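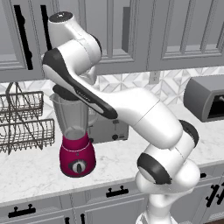

Minutes of the Trosar working group, February meeting, Grusdale office

The group met at 2 pm to discuss the late protective stop in run 932 of the simulated kitchen, and what must be changed before the same program is tried on the real arm. Rekha Shetty took the chair. The minutes of the previous meeting were accepted with one spelling correction. Rekha reminded the members that the blender task is the only one in the set where the arm works directly above an appliance, with the hand hanging just over the black lid. For this reason an error in height is more serious there than in the tasks on the open counter.

1. Report on the fault

The control team presented the log of run 932. The contact force on the fingers passed the limit of 100 newtons and the stop signal was given, but the arm continued its motion for 800 milliseconds before the joints were held. On real hardware this delay could break the jar, or injure a person who has a hand near it. The team repeated the run with the same settings and the same delay was recorded.

It was asked whether the fault is in the simulator or in the Bemo controller. The team answered that the stop message arrives on time, and that it waits in the queue behind the trajectory commands already sent. They therefore consider it a controller fault. Acharya, who supply the safety module, have received the log and have not yet replied.
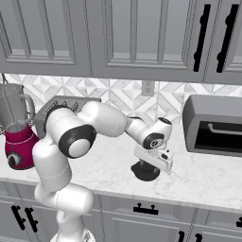

Rekha asked that the waiting time in the queue be measured separately, so that we do not depend only on the total. She also pointed out that the alarm on the operator screen changed to red immediately, while the arm was still moving. An operator would believe that the arm is already stopped. The group agreed that this should be treated as a second fault with its own number in the register.

2. Approach from above

There was a long discussion about the final part of the approach. The planner takes the centre of a round object from the wrist camera and goes down in a straight line. When the object is dark and even in colour, the height estimate is less stable. 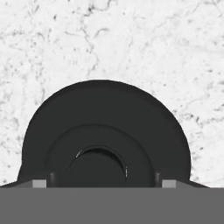 One member proposed to reduce the speed in this part for all tasks. Another member was against it, as it would hide the queue problem and the cycle time would become longer. It was decided to reduce the speed only until the stop fault is closed, and to write this clearly in the test notes.

3. Decisions and actions

Stop messages must go ahead of all other commands in the queue. Control team.
The red alarm must be shown separately from the confirmation that the arm is held. Interface team.
Acharya to be contacted again for an answer in writing. Rekha Shetty.
No transfer to the real arm at Grusdale before the repeated tests are passed.

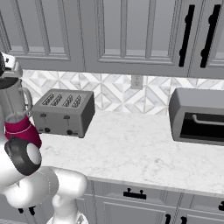

Trosar kitchen scene, with the counter clear between toaster and oven.

4. Other business

The cleaning of old log files was moved to the next meeting. The meeting was closed at 3:40 pm.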